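Can a Robot Arm Clear a Kitchen Counter? Simulation Tests for Household Chores

Student project report, spring semester
Course: Introduction to Automation
Project partner: Brondetti Kitchens, Overgaard branch

1. Why we chose this topic

In the first lecture we were asked if a machine can do the work that people do at home every evening. Our group wanted to answer this with numbers and not only with opinions. Brondetti plans and installs kitchens, and the staff in Overgaard told us that customers ask more and more often about "a robot that cleans up". The company did not know what to answer, so they agreed to give us advice on counter heights and on the things people normally leave standing out.

We limited the project to one chore: picking up a named object from a kitchen counter and putting it down in another named place. We did not include washing, wiping or cooking. These were too large for one semester.

2. Setup

All tests were made in simulation. Our department does not own an arm that students may use without supervision, and in simulation we could repeat a test many times during the night. We used a single arm on a fixed base beside the counter. The control program, which we named Grallwood, receives a written order such as "move the potato next to the bottle" and plans the movement of the arm. The tasks came from a collection of 2,623 written orders, which we had from the course two years ago. From this we selected 200 orders that fit our counter and our objects.

The objects were chosen to be different in shape and difficulty. A pitcher with a long spout and a thin handle needs another grip than a potato, and a tall bottle can fall if the fingers touch it too high. The sponge is flat and gives very little side surface to the gripper. 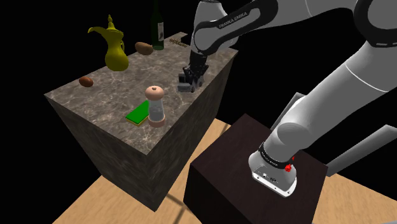

Figure 1. Simulated counter with test objects and the robot arm.

Each order was tried five times with small changes in the position of the objects, so we had 1,000 attempts in total. An attempt was counted as success only if the correct object stood or lay in the correct place at the end and nothing else had fallen over. We also stopped every attempt that took longer than two minutes.

3. Results

The potato was the easiest object. It is rounded, but it is thick enough for the fingers and it does not matter much in which direction it lies after the move. Most mistakes with it happened when it was placed too near to the edge and rolled.

The bottle was good in picking and less good in placing. The program often let go a little too early, and then the bottle landed with a small tilt. Sometimes it stood up again, sometimes not. We counted both cases as they ended.

With the pitcher we had the most discussion in the group. When the arm took it by the body, the lid stayed in place and the result was usually fine. When it tried the handle, the pitcher turned in the gripper and the spout hit other objects. In the second half of the tests we forbade the handle grip, and the results became better. We are aware that a person who wants to pour something would use the handle – our robot did not have to pour.

The sponge was the weakest point. The fingers must come down very close to the stone, and the planner kept a safety distance which was too large. We reduced this distance in March, but then the fingers touched the counter in other tasks, so we went back to the old value.

Orders with two objects ("put the sponge behind the shaker, then move the bottle") failed more often than orders with one. If the first step went wrong, the program continued with the second step as if nothing had happened. It has no check in between. We consider this a bigger problem than any single grip.

4. What this means for a real kitchen

Our simulation is kinder than a real home. The light does not change, no child comes in, and the arm always knows exactly where every object is. In a real kitchen it would have to find this out with a camera. At Flevudia, a small packing workshop we visited for comparison, a similar type of arm works every day, but there each box comes to the same place and has the same size. The foreman told us that they still stop the machine when a new kind of box arrives.

For Brondetti our advice was to wait with any promise to customers. One chore on one counter is possible in part, under good conditions. For a family kitchen with many objects we could not show it.

5. Open points

We did not measure the force of the gripper, so we cannot say if a soft fruit would survive. The friction values were taken from the standard settings of the simulator and we had no time to compare them with real materials. The next group that takes over Grallwood should begin with a check after each step, and after that with the safety distance for flat objects. The order list and the settings files are stored in the course folder.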